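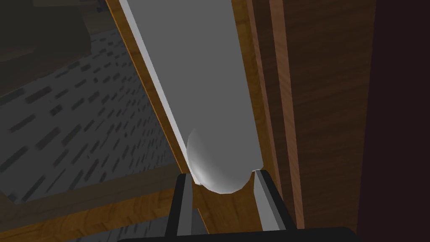 Rendering: a pale gray rod with a rounded tip, seen between two dark gripper fingers.

Bloxham to Move Handrail and Grab Bar Production to Vurnport

Reading time: 2 minutes

VURNPORT, Dec 28, 2018 – Bloxham, a maker of handrails, grab bars and stair fittings for public buildings, will move its rail finishing work from Pavevholm to a larger plant in Vurnport. The move will be carried out in stages and is planned to end in September. Orders already accepted will ship on the dates given in the order papers.

The Vurnport plant has four finishing lines, against two at Pavevholm. Each line handles straight rail in lengths up to 20 feet and bent rail up to 8 feet. Planned output at full operation is about 2,000 finished rails per week. Cutting and bending will stay at the Vivville plant, and cut stock will be sent to Vurnport by truck.

The product range does not change. Part numbers, hole patterns and wall bracket spacing remain as listed in the current catalog. Brackets bought before the move will fit rails finished at Vurnport, and mixed shipments from the two plants may be installed on the same run. Coating colors are matched to the existing reference panels, a set of which will be kept at each site until Pavevholm closes.

One change applies to packing. Straight rails will be shipped in reusable steel racks in place of cardboard tubes on orders of 1,000 feet or more. Racks remain the property of Bloxham and are collected at the next delivery. Smaller orders will continue to ship in tubes. Customers without a loading dock should state this when ordering so that a truck with a lift gate can be assigned.

The Pavevholm site employs 74 people. All have been offered positions at Vurnport or Vivville on their present terms, and a daily bus will run between Pavevholm and Vurnport for the first year. The Pavevholm building is leased, and the lease will not be renewed.

Returns and warranty claims should be sent to Pavevholm until written notice of the new address is issued. The sales office and telephone numbers stay the same.

Bloxham supplies rails and fittings to schools, clinics, transit stations and housing projects through building supply dealers.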